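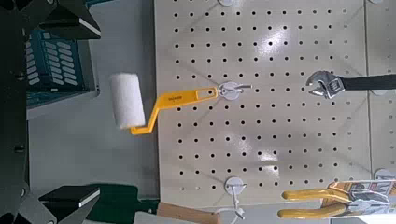
I spent most of April teaching an arm to put hand tools on pegs and take them off again. I had planned on two weeks. The job is simple to describe: take the tool off its hook, put it in a crate, and later do the reverse. Pegboard turns out to be a hard surface to work against with two stiff fingers.

The arm is the one I call Erik. It came with that name on a sticker and I never changed it. I drive it with a smaller copy of itself that sits on my desk. I move the small one and the big one follows, with a short lag you get used to after a day. Everything the joints do gets saved along with the video from the wrist. One run from start to finish is one demonstration, and I needed a lot of them.

Before the remote setup I tried moving the arm directly. You switch the motors to a loose mode, hold the arm by the forearm and walk it through the motion. This works for reaching toward something. It did not work for pegs. My hand kept getting into the wrist view, and the arm felt so heavy that I pushed the tools sideways instead of lifting them. I recorded 65 runs that way and threw them all out.

The paint roller was the tool I started with. It has a long loop at the end of the handle and the peg goes through the loop, so there is some slack. You grip the yellow plastic, lift a little, and back straight away from the board. If you back away before you lift, the loop catches on the peg and the whole thing swings. I did this often in the first evening. I kept a few of those runs in, the ones where I stopped, let it settle and tried again, so the policy would have something to go on when it made the same mistake.

The adjustable wrench is harder. It's smooth metal at the head and I had no luck holding it there. I moved the grip to the black handle and that fixed most of it. The pliers I left for last. They are still on their retail card, and the fingers will close on the edge of the card if you let them.

Some notes for anyone doing the same thing:

- Start each run from a different pose. I used the same one for the first few days, and the trained version got lost if the arm began a little to the left.
- Glare on the board matters more than I expected. Mine is cream colored and shiny, and in the wrong light a streak of it washes out the holes. I now record some runs in the morning and some after dark with the lamp on.
- Slow down near the peg. Fast demonstrations look good on playback, but the arm copies the speed without copying the care.
- Take breaks. After about 2 hours my hand gets lazy and the runs get worse.

I keep the recordings in a folder called Plolstead, sorted by tool. The total is at 3,000 now, counting the short ones where I only do the approach. Training runs overnight on the desktop in the other room.

On Tuesday I let it go by itself for the first time with the roller. It took the roller off, put it in the crate and went back to its start pose. The second try missed the handle and closed on air. It opened again, moved over and got it. Hanging the roller back up is still bad. It finds the peg with the side of the loop and pushes.

Next I want more runs of only that last part, lining up the loop and sliding it on. I also need to mount the small arm at a better height, since my shoulder hurts.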